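**Calibración de hornos de sobremesa: cambios en el procedimiento interno**

27 de febrero de 2024

Desde este mes, las verificaciones térmicas de hornos pequeños en la sede de Pundgate se realizan con la revisión 6 del procedimiento. El cambio principal afecta a la posición del termopar de referencia, que pasa del tercio posterior de la cavidad al centro geométrico de la rejilla. La posición anterior sobrestimaba la temperatura útil en los equipos con resistencia superior descubierta.

La consigna de ensayo se mantiene en 165 °C. El periodo de estabilización previo a la toma de datos sube a 40 minutos, contados desde el primer corte del termostato. Las lecturas registradas antes de ese punto no se incorporan al cálculo de la desviación media, aunque deben conservarse en el archivo de ensayo.

Brijesh Prajapati ha revisado los 286 registros acumulados con el método anterior. En los hornos con termostato bimetálico, la amplitud del ciclo depende sobre todo de la histéresis del propio termostato y apenas varía con la carga. En los de control electrónico predomina el error de la sonda interna, corregible por ajuste de desplazamiento. Los informes ya emitidos siguen siendo válidos y no se reeditarán, salvo petición expresa del cliente.

Quedan pendientes dos puntos. El registrador Rüegg exporta los datos con coma decimal y la plantilla de Plamar espera punto; hasta que se corrija la plantilla, la conversión se hace a mano y se anota en la hoja de ensayo. Por otra parte, el laboratorio de Prunwood utiliza todavía la revisión anterior, por lo que sus resultados no deben mezclarse con los nuestros en una misma serie.

Las observaciones al texto del procedimiento se remitirán a Brijesh Prajapati, con indicación del apartado y del modelo de horno ensayado. 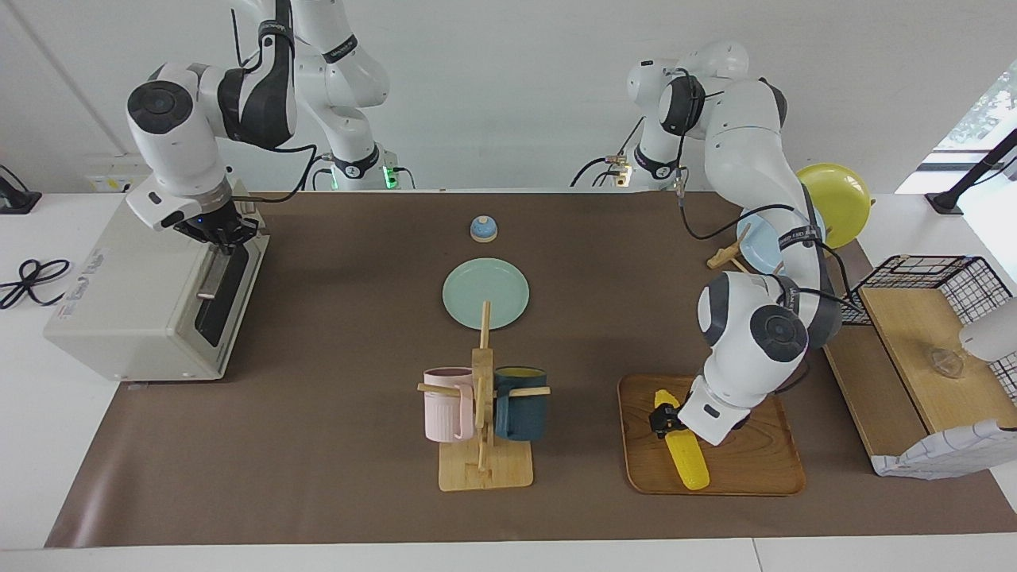
*Horno tostador de sobremesa con puerta de vidrio oscuro y tirador metálico.*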